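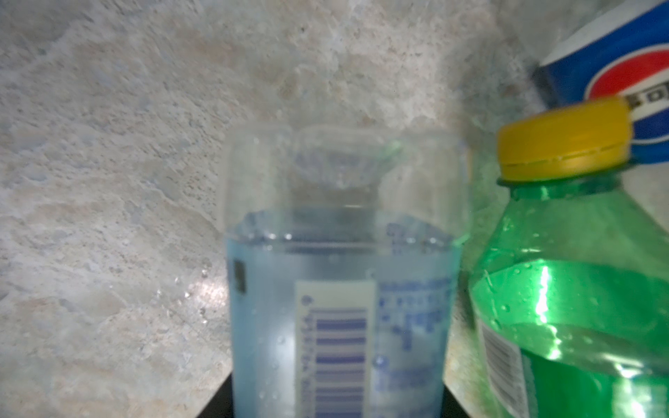
Blick vom Handgelenk: Wasserflasche, grüne Flasche mit gelbem Deckel, Pepsi-Dose. Alles Zeug, an dem sich so ein Greifer die Zähne ausbeißen kann 😅

Weil gerade ein paar gefragt haben, wie wir bei Rilau unser Budget für den zweiten Arm planen: kleiner Thread, ungeordnet, so wie meine Tabelle auch aussieht.

Fangen wir mit dem Posten an, den ich letztes Mal komplett vergessen hatte: Fingerpolster. Ich hatte den Arm drin, den Controller, die Kamera, sogar die Kabelkette. Aber Verschleißteile? Null Euro. Diesmal stehen da 700 Euro fürs Jahr und ich finde das noch sparsam.

Auf der grünen Flasche sitzen Tropfen, und genau da wird's teuer. Für nasses PET will ich weichere Polster mit Profil, und die halten halt nicht ewig. Wer nur trockene Kartons greift, kann die Zeile wahrscheinlich halbieren (ihr Glücklichen!).

Dann der Greifer selbst. Zwei Angebote liegen hier, eins von Getent, eins von Matić. Getent ist günstiger, dafür 20 Wochen Lieferzeit. Matić liefert schneller, will aber den Wartungsvertrag gleich mitverkaufen. Ich tendiere zu Matić ohne Vertrag, mal sehen, ob die sich drauf einlassen.

Öffnungsweite bitte VOR der Bestellung klären!! Unsere dickste Flasche plus Luft auf beiden Seiten, sonst schubst man die Nachbarflasche um. Ich hab mir dafür 52 Gebinde aus dem Sortiment rausgesucht und mit dem Messschieber durchgemessen, war ein langer Nachmittag mit viel Kaffee.

Kamera am Handgelenk: lieber einmal mehr auf die Naheinstellung achten. So dicht an der Flasche wird die Schrift auf dem Etikett matschig, lesen kann ich die Textblöcke da jedenfalls nicht. Eine Optik mit kürzerem Nahbereich steht jetzt als eigene Zeile drin, mit Fragezeichen.

Software: Fundale rechnet pro Arm ab und nicht pro Standort. Bei 2 Armen also doppelt. Steht im Angebot auf der letzten Seite, ganz unten, danke dafür.

Und Puffer! Ich plane fast 20 Prozent ein. Der Einkauf hat beim ersten Mal die Augenbrauen hochgezogen, inzwischen fragt keiner mehr nach.

Bestellt wird im November, wenn alles durchgeht. Falls jemand Erfahrung mit Silikonpolstern auf nassen Dosen hat: bitte her damit, auch Preise, gern per DM.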